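4.2 Employment effects of the Brutcombe estate

The Brutcombe estate was the largest single piece of public spending in the district during the period under study. It was built on former grazing land to the east of Jundulstead, and its stated purpose was to bring factory work to an area that had depended on farming and seasonal trade. The funding agreement set a target of 1236 permanent jobs but gave no date by which the target was to be met. This omission made later assessment difficult, as each party was free to choose its own end point.

Our survey covered 47 households in Jundulstead and the neighbouring parish of Skultidthorpe. Households were asked about their main source of income before the estate opened and again at the time of interview. In 14 of them, at least one adult had taken paid work on the estate. Most of these workers had previously been in paid work elsewhere in the district, chiefly in packing and transport, and the net gain in employment was therefore smaller than the number of posts filled would suggest. 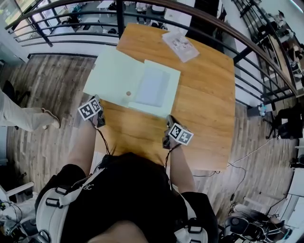

Wages on the estate were higher than those paid locally for similar work, although the difference narrowed once the cost of travel was taken into account. The bus service promised in the original plan ran only at the start and end of the day shift. Workers on the late shift relied on shared cars, and nine households reported that a family member had turned down a post for want of transport. The effect was strongest in Skultidthorpe, where car ownership is low.

Land payments raised a separate set of concerns. Tenants on the lower fields along the Gil received compensation for one season's crop only, while freeholders were paid the full value of their land. Several tenants told us that they had not understood the terms when they signed. The accounts available to us, which close in December, do not record whether any further payment was made.

Figure 4. Work at a table, viewed from directly above.

The treatment of tenants is considered further in Section 5, together with the rules on resettlement that applied at the time.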